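Drudix pauses hand-held gripper work after jaw pad fault
01/06/2022 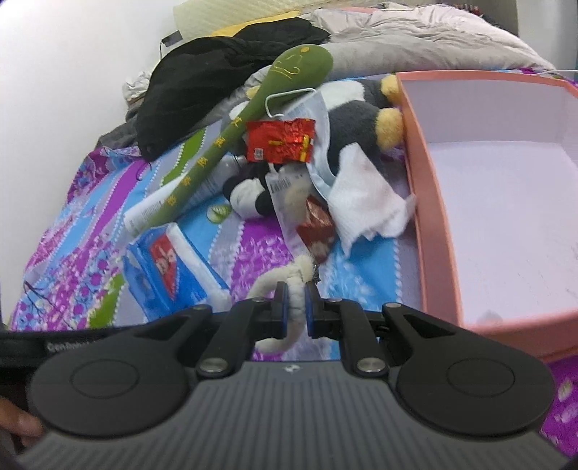

A hand-held gripper closes on a cream plush loop beside an open pink box.

Drudix has told operators to stop using 106 of its hand-held gripper units after a fault that lets the jaws stay closed when the operator releases them. The units are used to record sorting tasks that are later used to train robot arms.

The fault was reported at three sites, the first of them Cheetham, where an operator's fingertip was pinched between a linkage arm and the body plate. The injury was treated on site. Kumano, which runs the other two sites, reported jams but no injuries.

According to the company's notice, fibers from soft goods can work past the edge of the jaw pads and collect at the pivots. Plush toys and fleece were the worst cases. Hard packaging and foil packets did not cause jams. On an affected unit the jaws close normally but return slowly or stop partway, and operators had been pushing the arms open by hand.

Drudix reviewed 589 recorded sessions from the three sites and found slow jaw return in 143. Those sessions have been pulled from the Dolalach training set, where the wrong release timing could be passed on to an arm. The company expects roughly half to be usable once the release points have been relabeled.

Units in the affected batch are to be set aside with the jaws open. Operators should not clear fibers with their fingers or apply oil to the pivots. A replacement pad with a raised lip and a cover for the lower pivots are being tested and are due to ship in February. Units with the older, narrower body plate are not affected and may stay in use.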